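Brania Student Robotics board > Build Season > Two-hand demos, how many is enough

tinonik_fan
Our club has the hand-held grippers working, one per hand, and we're recording demos for the August showcase. The faculty sheet says 40 per task. I have done 19 and my wrists have filed a complaint. Does anybody really do 40?

Somogyi_B
We did 40. Then we threw out half for being sloppy, so in a sense we did 20 and a lot of exercise.

dridach
I'd push back on that. Sloppy demos are fine as long as you get to the end of the task. If every demo is perfect, the arm has no idea what to do when it's a little off, and it will be a little off.

Somogyi_B
There's "a little off" and there's my teammate talking to his girlfriend with his head turned while both grippers wander around like lost tourists. I stand by the trash can.

tinonik_fan
So which is it, 20 good ones or 40 bad ones?

Évan Guillot
Depends how much you change between them. If the tray is in the same spot every time, demo 21 teaches it nothing that demo 3 didn't. Move the tray. Come in from a different side. Swap who's sitting down, if you can talk anyone into it.

dridach
Agree with Évan, which pains me. Also keep the marker plates where the tracking can see them. Half our bad runs were somebody's sleeve.

tinonik_fan
OK, roll up sleeves, move tray. What are you all working on top of? We've got a bare table and everything slides.

Évan Guillot
White foam board over the whole tabletop. Scuffs if you look at it wrong, but I like it. My station, tray at the far side:

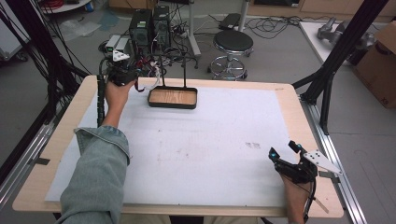

Issue 21

dridach
Is the left cable always down the side of the board like that? Ours goes under the table and snags on every reach.

Évan Guillot
Down the side, yes. I tried under the table for some 20 minutes and gave up.

Somogyi_B
Nice rails. Still think you should toss the bad ones.

dridach
Still think you're wrong. See you at the showcase.

tinonik_fan
Moved the tray, did two more, so 21 now. One of them I dropped the thing and picked it up again. Keeping it, sorry Somogyi.

Contact the moderators | © Brania Student Robotics | Back to top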